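Buscamos técnico o técnica de fiabilidad para pinzas de mano (y para las consecuencias)

Ulex, equipo de manipulación textil
Jornada completa, presencial
Candidaturas hasta el 13 de septiembre de 2023

En Ulex enseñamos a las máquinas a ocuparse de la ropa. Grabamos a personas que manejan pinzas de mano sobre prendas corrientes y con esas grabaciones entrenamos a Plukum, nuestro brazo doblador. La teoría es muy bonita. La práctica lleva desde julio dándonos disgustos.

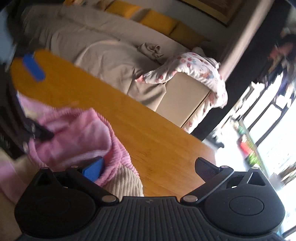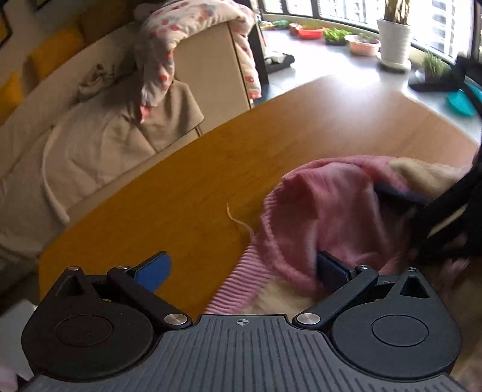

El puesto existe por culpa de un fallo que en la casa llamamos, con cariño decreciente, «el mordisco». Las pinzas llevan un resorte de retorno y un sensor que registra la apertura de los dedos. En julio, una tanda de sensores empezó a dar la pinza por abierta cuando seguía cerrada. El operario tiraba, la prenda se resistía y el registro afirmaba que allí no había nada agarrado. Perdimos varios jerséis, un forro de cojín y, durante tres días, la paz del departamento.

Lo de los jerséis tenía arreglo. Más serio fue que 241 de las 998 sesiones de aquella campaña entraran en el entrenamiento con la apertura mal registrada. Plukum aprendió lo que le enseñaron: soltaba la tela con gran convicción y sin separar los dedos. En una prueba interna arrastró una manta, la bandeja que había encima y el café de Máté Bárány, jefe de laboratorio y futuro superior de quien ocupe esta plaza. Una operaria se pilló además la yema del índice al intentar liberar una manga a mano. Quedó en un moratón, pero desde entonces no se graba sin parada mecánica y preferimos que siga siendo así.

Qué harás

Revisar cada pinza antes y después de la sesión: holgura de los brazos, pasadores, desgaste de las almohadillas y lectura del sensor frente a una galga. La galga manda.

Investigar los fallos hasta dar con la causa. «Se ha reiniciado y ya va» no se admite como informe; tenemos una carpeta entera y no nos ha servido de nada.

Decidir qué sesiones se retiran del entrenamiento y defenderlo ante quien las grabó, que no siempre estará de humor.

Mantener Cirillo, el programa que compara el vídeo con la señal de apertura. Lo escribimos con prisas en agosto y se nota.

Parar una grabación cuando lo veas necesario, sin pedir permiso. Figura por escrito en el contrato.

Qué pedimos

Formación profesional superior en mecatrónica, electrónica o similar, o experiencia equivalente que puedas contarnos con detalle. Soltura con el calibre y el osciloscopio. Python suficiente para leer el código de otro sin llorar en público. Español fluido e inglés para tratar con Fletcombe, el taller que nos fabrica los brazos y que contesta a los correos cuando le parece.

Valoraremos que hayas trabajado con normativa de seguridad de máquinas. También que sepas coser, y lo decimos en serio: la lista de remiendos pendientes es larga.

Qué ofrecemos

Contrato indefinido con seis meses de prueba, horario de ocho a cuatro, viernes hasta las dos y 395 euros al año para formación, cifra que nadie ha sabido explicarnos pero que se paga puntualmente. Banco de trabajo propio. Café, lejos de Plukum.

Cómo presentarte

Envía el currículum y una página en la que cuentes una avería que te costara entender: qué creíste al principio, en qué te equivocaste y cómo lo supiste. Leemos antes la página que el currículum. La entrevista incluye una mañana en el laboratorio, pagada, con una pinza a la que le pasa algo. Trae ropa a la que no tengas demasiado apego.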